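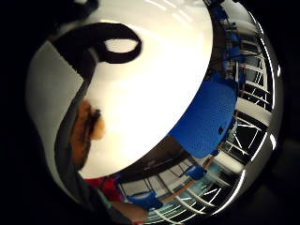
Jalali Place Names

A list of place names from the Wesia valley, with every spelling we could find and where we found it. Version 2, January. Maintained by Obed Agyeman, who also answers the mail, slowly.

What you get

names.csv – one row per spelling, 2000 rows
places.csv – one row per place, 174 rows
sources.txt – the maps, deeds, tax rolls and church registers we read
notes.txt – arguments, mostly with ourselves

If you divide the first number by the second you will see the problem. Clerks in the valley spelled by ear, and some of them had poor hearing. Flukdale is the champion, with spellings that begin with F, P, V and, in one deed, H.

Columns in names.csv

place_id: matches places.csv
spelling: exactly as written, including the blots we could read through
year: four digits, or blank
source_id: matches sources.txt
sure: yes, no, or obed. The last one means Obed is sure and the rest of us would like to see the page again.

The oldest dated entry is from 1721, a list of mill rents. Anything without a date has a blank year. Please don't fill the blanks with zero. A user did this once and drew a very handsome chart of the valley in the time of the Romans.

Known problems

Turance is two places. It may be three. We have given it two ids and would rather not discuss it until the parish boxes are back from the bindery.

Field names are thin on the east side, where the tax rolls were stored under a leaking roof for a good while.

Accents were dropped in version 1. They are back, except in 200 rows where the typist's file is the only copy left. Those rows say "flat" in notes.txt.

Don't use this to settle a boundary dispute. Two people have tried – on opposite sides of the same hedge – and both wrote to say the data supported them.

License and fixes

Free to use and share with credit. Send corrections with a source. "My grandmother always said it that way" counts as a source, but we need her name, her village and the year she said it.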